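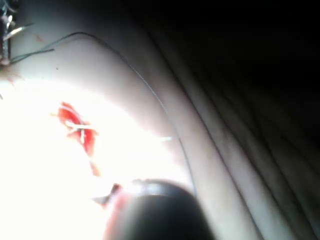 **From:** Yasmine Mansour
**To:** surgical robotics club list
**Subject:** Re: Suturing task, what do we do before the showcase?

Hi all,

Answering Cormac's message in pieces, with the bits I'm replying to quoted. Sorry for the length. I've left out the part on room bookings because Fadwa has dealt with it.

> On Monday Cormac Hegarty wrote:
>
> I went through the recordings from the last two sessions and I don't think we're ready to enter the suturing task as it stands. We have 24 attempts saved. In 9 of them the thread is pulled right through and the second pass gets started. The rest stop earlier for one reason or another, mostly because whoever is driving loses sight of the needle and backs off.
>
> My preference is to drop to needle pick-up and handover only, do that well, and leave the full stitch for next year.

I agree with the numbers but would read them a bit differently. A lot of the early attempts were people driving for the first time. If you sort by driver, Hatem and Tadeusz are getting to the second pass more often than they miss it, and the people who joined after the mid-year break are dragging the total down. I'm one of them, so no offence meant to anyone.

The entry form lets us name two drivers and one spare. I'd put Hatem and Tadeusz down and keep the full stitch as our task. If we go to pick-up and handover only, we're in the same category as the Stulness team, who have been doing nothing else all year, and we'd have a lot less to talk about at the poster.

> The wrist view is the main problem in my opinion. The light is too strong on the near side of the pad and the far side goes black. You can't judge depth on the white part at all. Can we please fix the lighting before anyone spends more time on the control side?

Yes to this. The still at the top of this message shows it well. The patch between the cut and the fingertip is nearly plain white, and the folds on the right go off into shadow in the top corner. The dark thread is easy enough to follow along the ridge, but I can't tell from the still whether the small pointed piece next to the fingertip is the needle or something else. If I can't tell from a still with all the time in the world, I don't expect a driver to manage it live.

What I'd like to try, in this order:

1. Turn the ring light down to its lowest setting and see what we lose.
2. Put a sheet of baking paper over it. Tadeusz did this for the Mostham demo and it was fine.
3. Move the desk lamp to the other side of the pad so the folds get some light.
4. Lock the camera exposure. At the moment it is on auto and the picture changes every time the arm moves over a dark area.

Number 4 needs a change in the config file. Cormac, you wrote that part, could you either do it or tell me which line? I found a value of 150 next to something called `gain_max` and didn't want to touch it without asking.

> Also the thread. We've been using whatever is in the drawer. The white stuff vanishes against the pad and the dark stuff curls. Has anyone asked Zerouali what they recommend?

I rang them. They sell the pads and don't make thread, so there wasn't a lot they could tell me, but the person on the phone said most of their teaching customers use a dark braided one and soak it in water for a few minutes to take the curl out. I haven't tried it. Fadwa has two packets left over from her placement and is happy to bring them in.

I'd stay with dark thread whatever we do. With the white loops the only place you can pick them out properly is where they cross the red of the cut. Everywhere else on that pad they're hopeless. For anyone practising at home on foam, please use dark as well so that we're all used to the same thing.

> The pad itself is getting tired. There is red on the surface outside the cut and I don't know if it's the layer underneath coming through or dye rubbing off. If we're judged on tissue damage, that will count against us before we start.

I asked about this too. The rules say each team brings its own pad and the judges look it over before the run. Existing marks get noted on the sheet and aren't counted. So it's not a disaster, but I'd still want a new one for the day. We can go on using the current one for practice and cut a fresh line further along, away from the ragged one, so new drivers get a clean edge to work with.

Pads are on the same account as the Mekodley parts. Hatem has the login. Hatem, could you put one on the next order? If there's money for two I'd take two.

> Last thing. The arm still has the old joint limits from the pick-and-place task and I think that's why it stalls when you come in steeply.

I think you're right, and I'd like Tadeusz to look at it, not me. What I see when driving is that it slows down and then stops when the wrist is tilted well over, and you have to back out and come in again at a flatter angle. By then you've usually put slack in the thread and it has slid down into one of the grooves. I lost three attempts that way in one evening.

If it can't be sorted before the showcase, we could turn the pad on the bench so the cut lines up better with the way the arm likes to move. It's a cheap fix. The cut runs on an angle now, from upper left down to the right in the wrist view, and I suspect turning the pad until it sits straight across would help. Happy to test it if someone can sit with me and watch the emergency stop.

**What I need from people**

- Cormac: exposure setting, or tell me where it is.
- Hatem: pad order, and say yes or no to being a named driver.
- Tadeusz: joint limits, same question about driving.
- Fadwa: the two packets of thread.
- Everyone else: if you want to be the spare driver, write to me directly. You need to have done the safety sign-off. I have the list and a few of you haven't.

The form closes in December and I'd like it in well before then. If there are strong feelings about dropping to the simpler task, please send them to the list and we'll settle it at the next meeting. I'd go along with Cormac if most people want to, but I'd want the lighting fixed first and another round of attempts recorded, so that we're deciding on what the setup can do with decent light.

One housekeeping matter. Recordings have been turning up with names like `test_new_final2`. Please put the driver's initials and the attempt number in the file name. I spent most of an evening matching files to people and there are still a few I can't place. If you drove on the night the projector was broken, have a look in the `unsorted` folder and rename yours.

The cupboard code is 1947 again, they changed it back. The bench is ours from 5 pm on Monday and I'll be there with the baking paper.

Yasmine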